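4.2 Bottle disposal in small household bins

Plastic drink bottles made up the largest share of items by volume in the household sort, although they were far from the heaviest. Of the 94 households that returned a complete diary, 79 kept a bin for bottles in the kitchen or hallway, and 12 of these used a bin with no liner. The remaining households carried bottles straight to the shared containers outside the building, usually on a Sunday.

Gatti and Lūse coded each bin by shape, lining and the state of the bottles placed in it. Small open bins with a thin bag folded over the rim were the most common type in the Badau and Winilau buildings. Residents liked them because the bag could be lifted out in one movement. The main complaint was space. An uncrushed bottle keeps its full volume, and when it lands upright it blocks the opening for those that follow. Bottles are then left on the floor beside the bin until the bag is changed. We refer to this as overflow by shape, as distinct from overflow by quantity, where the bag is full.

Figure 3 shows the bin type and the mix of bottles discussed in this section.
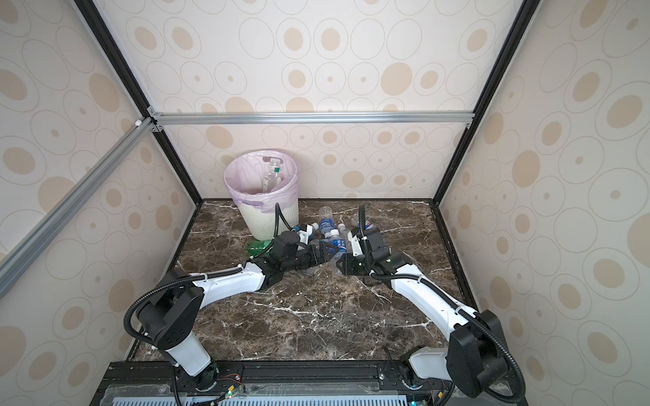
Figure 3. White cylindrical bin with a pale lilac liner folded over the rim. One clear bottle stands upright inside; a green soda bottle and several clear and blue-labeled bottles lie on the floor in front of the bin and to its right.

Bottle condition was recorded at the same time. We noted whether the cap was on, whether the label was still attached and whether the body had been flattened. Labels were rarely removed, even in households that had received the Tedesco leaflet in July. Caps were a more mixed case. Several residents said they put the cap back on to stop drips in the bag, and some of the same residents said they knew that a closed bottle is harder to flatten.

The liner itself drew more comments than we had expected. A loose edge hanging over the outside of the bin was described as untidy, but a bag trimmed or tucked too tightly tended to slip in when the first few bottles were dropped. In the Culla building, where the bins were supplied with a retaining ring, slipping was not reported. Lūse repeated the interviews there with a shorter form and obtained the same answers.

The 3,000 bottles collected over the whole study were sorted by color and label type before weighing. The weights are given in Section 4.3.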